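Ollell to Ship Plain Block Set to Schools and Libraries in July

Ollell, the maker of classroom and playroom goods, said today that its first set of plain building blocks will go on sale in July. The set is called Ukero. It holds 73 blocks in one size and 3 colors, with a storage tray and a cloth bag for carrying the set between rooms.

Ukero was made for preschools, kindergartens and public libraries. The blocks carry no letters, numbers or pictures. Ollell said teachers had asked for this most often during a trial that ran in 11 classrooms, where staff wanted a block that could be used for counting one day and for building the next.

"We started with printed sides and took them off," said Jolene Te Moana, product manager at Ollell. "The children were using the letters as a reason to stop and ask what the letter was. That is fine at reading time. At block time the teachers wanted them to get on with the tower."

The corners and edges of each block are rounded. Ollell tried four edge shapes before settling on the final one. A sharper edge made straighter walls but was hard on small hands and on tabletops. A rounder one felt good to hold, but stacks of more than five or six blocks tended to lean. The version going on sale falls between the two.

The surface finish was also changed during the trial. Early blocks had a high gloss and slid off each other when a table was bumped. The new finish has a lower shine and a little more grip. It can be wiped with a damp cloth and mild soap. Ollell does not recommend the dishwasher.

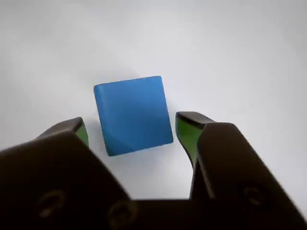 By Jolene Te Moana
Product Manager, Ollell
March 4, 2021

Blue was the last of the colors to be settled. We had a lighter one at first, close to a summer sky, and on a white table under ceiling lights it looked washed out. The children picked it last and it was often left behind at cleanup. We went to a stronger medium blue, and the difference showed in the trial rooms within a week. A block that shows up well on a pale table is easier to find and easier to put away.

Shade matters for another reason. When a block is turned a little, one side takes less light than the top, and a child can tell from across the table which way it is facing. With very dark colors that is lost. We looked at a navy and dropped it for that reason – the sides and the top ran together.

The other colors are red and yellow. There is no green in this set. We had requests for it and will look at it again after the first orders have gone out.

About the tray

The Ukero tray is made for us by Hevik and has a low front so that children can slide blocks in without lifting them. It fits a standard classroom shelf. Two trays can be stacked when full, three when empty. The bag is sewn by Henare and closes with a wide flap. We left out a drawstring.

Each set comes with a printed sheet of block activities for ages three to six. The sheet covers sorting, simple patterns, copying a shape from a card, and building to a given height. There is also a short section on cleanup, written with the trial teachers, who had strong views on the subject.

Orders and replacements

Schools and libraries can place orders now for delivery in July. Single blocks will be sold as replacements in any of the colors, with no minimum order. Loose blocks go missing under radiators and in coat pockets, and we did not want anyone to have to buy a whole set to replace two.

The first production run is 361 sets. Buyers who took part in the trial will be served first, then other orders in the date order we receive them. A second run is planned but has no date yet.

Sample blocks are available on request to schools, libraries and the trade press. Please state which color you would like and give a mailing address. Requests go to the Ollell press desk, which also handles questions about the trial and the activity sheet.

About Ollell

Ollell designs and sells blocks, trays, shelving and table goods for early learning rooms.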